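In Defense of the Shirt on the Floor

My mother-in-law, Stella Mugo, irons her dish towels. She irons pillowcases, handkerchiefs, the cotton bags that onions come in, and once, when she stayed with us in March and I was slow getting to the laundry, a pair of my gym shorts, with a crease down the front of each leg that survived two washes. I love her very much. I mention her because what follows is going to sound like an argument against ironing, or against folding, or against caring for your clothes at all, and I would like her to know from the start that she is excused from it.

What I want to argue is smaller than that. I think we have gotten far too hard on the shirt that is neither clean nor dirty. You know the one. You wore it Tuesday for half a day, it has nothing wrong with it, you will wear it again before the weekend, and in the meantime it does not belong anywhere. It can't go back in the drawer with the fresh ones (my husband Kibet has strong feelings on this) and it would be a waste of water to put it in the hamper. So it goes over the back of a chair, and from the chair it slides to the floor, and then somebody walks in and sighs.

For years that somebody was me. I grew up in a house where the floor was for feet and the cat, and I carried the rule with me through three apartments and into the place we have now in Plallthorpe, which has good light and not enough closets. I sighed at Kibet's sweaters. I sighed at my own cardigan. When the sighing got me nowhere I started buying things. I bought a wooden valet stand that fell over if you hung anything heavier than a tie on it, and neither of us owns a tie. I bought a set of hooks. I bought something called a Plustent, a sort of folding fabric rack on legs, for 36 dollars, and it was so wide when open that we had to climb around it to reach the bed. It lives in the basement now and I believe there are paint cans on it.

The trouble with all of these, it seems to me, is that they promise to give the in-between shirt a home, and the in-between shirt doesn't want a home. It is on its way somewhere. It's like the mail on the hall table, or the library book by the door. You could build a cabinet for the library book but then you would forget to take it back.

Plaid shirts are the worst offenders in our house, or the best, depending on where you stand by now. A plaid shirt is a shirt you put on over something, take off when the sun comes around, and put on again at four o'clock when the room cools down. Kibet works at a desk near a window and he must go through that whole cycle three times on a spring day. I used to pick the shirt up each time and hang it in the closet, and each time he would come looking for it, a little puzzled and a little cold, and ask me if I'd seen it. I was making work for two people and calling it tidiness.
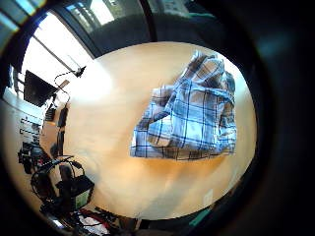

I should say something about checks and stripes here, as long as I'm on the subject, because they are also the reason I gave up on perfect folding. A plain shirt will forgive you. Fold it a bit crooked and it looks like a folded shirt. A check tells on you at once - every line that ought to run level goes wandering off uphill, and the front doesn't match the sleeve, and you shake it out and begin again. Sharon Chege, who taught me to sew a little at the community center, says that the pattern is there to help, and that if you follow one dark stripe across from seam to seam you can't go wrong. I have followed the stripe. I have gone wrong. I believe her all the same, and I do think anyone teaching a child to fold should start with a check and save the plain ones for later.

But do teach them to pick it up properly first! I feel more strongly about this than about folding. Most of us grab a shirt off the floor by whatever part is nearest, usually somewhere in the middle, so it comes up in a knot with the hem hanging down and one sleeve tucked inside itself. Then we throw it, still in a knot, at the chair. Take it by the collar instead, or by both shoulders if you've got two hands free, and give it one good shake. It falls straight. The wrinkles that were only thinking about becoming wrinkles let go. You can put it over the chair after that, or on the bed, or (I say this with my whole heart) back on a clean floor for ten minutes if the phone is ringing, and the shirt will be perfectly all right.

I tried this thinking out on my neighbor Severin Zaugg, a neat man with a neat wife, and he told me it was a slippery slope. First one shirt, he said, and then a pair of jeans, and by summer you can't find the rug. He has a point. We had a bad stretch the winter Kibet was working nights, when the pile by the window got tall enough that the cat claimed it, and I won't pretend I found that charming. So we do have a rule now, and only the one, which is that everything in between gets settled on Sunday evening. Each thing goes into the wash or back into the closet, no appeals, and on Monday morning the floor is bare wood from wall to wall until somebody gets warm.

It usually lasts until lunch. I used to count that as a failure, and I would start the week already cross. Lately I come in with my coffee, and there's a sleeve lying in the sun, and I step over it and go open the window. Stella is coming again at the end of the month. I've told Kibet we'll do our Sunday sorting on the Saturday, before her train gets in, and I have hidden the gym shorts.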